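Marzo de 2018
Por Yi-chun Chien

3. La inauguración como acto de memoria: el aniversario municipal de Matville

La literatura sobre conmoraciones oficiales se ha ocupado sobre todo de las capitales de Estado. Las ciudades medianas reciben menos atención, aunque en ellas la relación entre el gobierno local y el público es más directa. En esta sección analizo los actos del aniversario de Matville, celebrados en el mes de noviembre, durante los cuales se inauguraron 3 monumentos en una misma semana.

El material consiste en 57 entrevistas con asistentes y en 104 notas de prensa del municipio. Las entrevistas fueron hechas en la plaza Rieger y en el barrio de Pimari, donde se encuentra el monumento a los fundadores del mercado. He codificado cada respuesta según el tipo de recuerdo que la persona menciona: familiar, escolar o institucional. Los recuerdos familiares dominan en Pimari; en la plaza Rieger, en cambio, la gente repite con frecuencia las fórmulas del discurso oficial.

Esta diferencia tiene, a mi parecer, una explicación espacial. La plaza Rieger es el lugar de los desfiles y de las banderas, y el visitante llega a ella con una expectativa ya formada. Pimari conserva un uso cotidiano: se compra, se espera el autobús, se conversa. El monumento queda dentro de esta rutina y se integra en ella con rapidez.

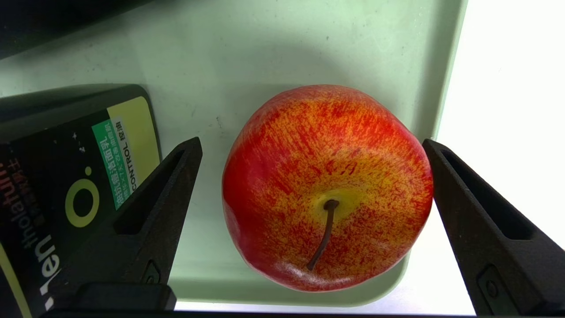
Figura 1. Manzana roja y amarilla en una bandeja de color verde menta pálido.

Zuweira Kyei objeta que la rapidez de tal integración no debe confundirse con aceptación, y que muchos vecinos de Pimari simplemente dejaron de mirar el monumento después de la ceremonia. Según ella, una estatua que ya no provoca preguntas ha perdido una parte de su función pública.

La objeción es justa – y obliga a precisar el término. Por integración entiendo aquí el hecho de que el monumento sirve como punto de referencia en la conversación, sin que esto implique un juicio favorable. En 2 entrevistas, los participantes lo usan para indicar una dirección y no recuerdan a quién está dedicado. Estos casos fueron clasificados aparte.

Queda por examinar el papel de la prensa municipal. Las notas publicadas antes del aniversario insisten en la continuidad entre los fundadores y la administración presente, mientras que las posteriores hablan casi únicamente de la asistencia. La sección 4 trata este cambio de acento.

Textos relacionados
– Nombres de calles y cambio político en Vundia
– El discurso inaugural como género
– Fiestas cívicas y calendario escolar

Contacto con la redacción | Todos los derechos reservados | Volver arriba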